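Newsletter Simulation & Robotik | Rubrik: Störungen und Sicherheit

Greifer auf, Blick zur Wand: Fehler im Vidmar-Testlauf

Im Simulationsprojekt Vidmar ist der zweiarmige Roboter mehrfach in eine falsche Haltung gefahren. Statt zum Tisch zeigte der rechte Greifer leer und geöffnet nach oben. Der Lauf wurde gestoppt, die Übertragung auf das reale Gerät in Domley ist ausgesetzt.
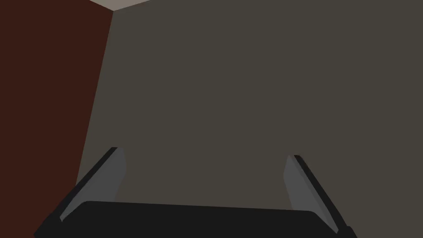
Von Canan Taşdemir, Redaktion Testbetrieb

Aufgefallen ist der Fehler bei der Durchsicht der Handkameras. Zwischen den Fingern war nur eine glatte Fläche zu erkennen, kein Gegenstand. Die Auswertung meldete trotzdem »Greifposition erreicht«. Von 1.169 Durchgängen sind 90 betroffen.

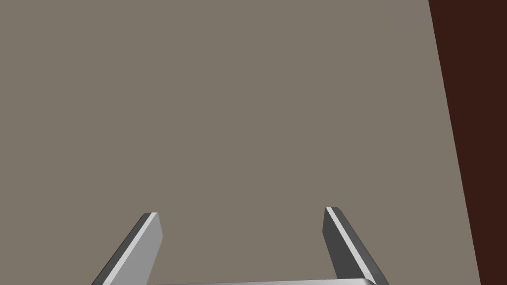 SICHERHEIT

Die Ursache liegt nach jetzigem Stand in einem vertauschten Vorzeichen am Handgelenk, eingeschleppt mit dem Update vom Februar. Am realen Arm hätte die Bewegung in den Arbeitsbereich von Personen führen können. Bis zur Freigabe durch Norbert Koubek gilt: keine Fahrbefehle aus Vidmar an die Hardware.
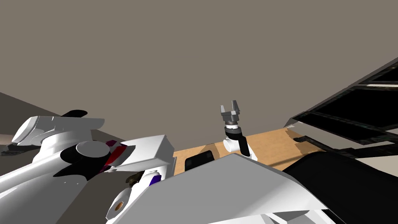 Was jetzt geprüft wird

Umut Kocabaş vergleicht die Gelenkwinkel beider Arme mit den Sollwerten. Zusätzlich bricht die Software künftig ab, wenn die Greifrichtung mehr als 8 Grad abweicht. Vor der Freigabe müssen 200 Durchgänge ohne Abbruch laufen. 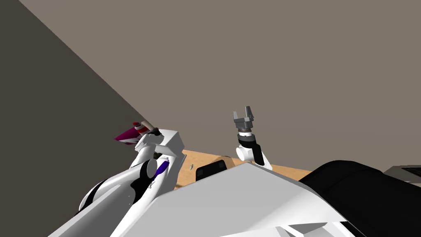 Müssen ältere Testdaten verworfen werden?
Nur Läufe mit der Februar-Version. Alles davor bleibt gültig.

Kommentare (3)

Ayten Akyol: Wir hatten bei Brirklow das gleiche Problem nach einem Modellwechsel. Bitte auch die Endanschläge prüfen.

O. Hamada: Wird die Abweichung gegen die Basis oder gegen den Tisch gemessen?

Umut Kocabaş: @O. Hamada gegen die Basis. Endanschläge stehen auf der Liste.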